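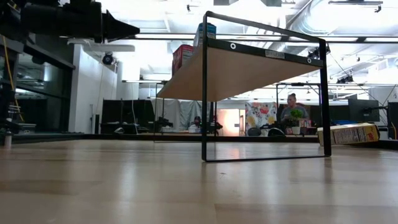
Shelf Cell Setup and Upkeep: Project Report
Nélida Troncoso
24/10/2024
Print this page | E-mail this page

Our cell is one arm, one gripper, one table and a small raised shelf that we load with grocery boxes. My job this term was to get it set up and keep it healthy, and I loved it way more than I expected to! Elba Paredes wrote the pick routines, so she shows up a lot below.

Setting up

The shelf came first. It's a board on black metal frames, and if it moves even a little, every taught position is wrong. We squared it to the table, checked the fasteners on the near crossbar, then taught the arm its approach points from the side. I named the program Painemal and the backup Funen (Elba picked both, don't ask me). The backup saved us in week three when I wrote over the home position.

Lighting gave us the most trouble. The tabletop is glossy and the ceiling lights are very bright, so reflections kept showing up as edges in our box finder. We lowered the exposure and masked out the table — two lines of code after four days of arguing.

Looking after it

Before each session I wipe the gripper tips, follow the cables by hand with the power off, and run the arm slowly through its path with nothing in the gripper. Then I check the shelf against its tape marks. Every 1000 cycles we retighten the tip screws, and at 2000 we swap the pads.

The one real repair was a gripper that closed late. I blamed the code. Elba wiggled the connector and the delay came and went, so we remade the plug and gave the cable more slack at the wrist. The next test block went from 64 good picks to 69, with the same boxes in the same order.

Still open

Boxes lying on their sides are harder than upright ones, and I want to try a softer pad for those. The slow check run should also start from a single button. I have a half-working version and will keep at it!

Comments (3)

Skiltach: Which pads did you end up with? Ours go shiny fast.

Nélida Troncoso: Plain rubber, cut by hand. Ours get shiny too, so I scuff them with fine sandpaper.

Zenance: Check the plug at the base end as well. Same fault on ours.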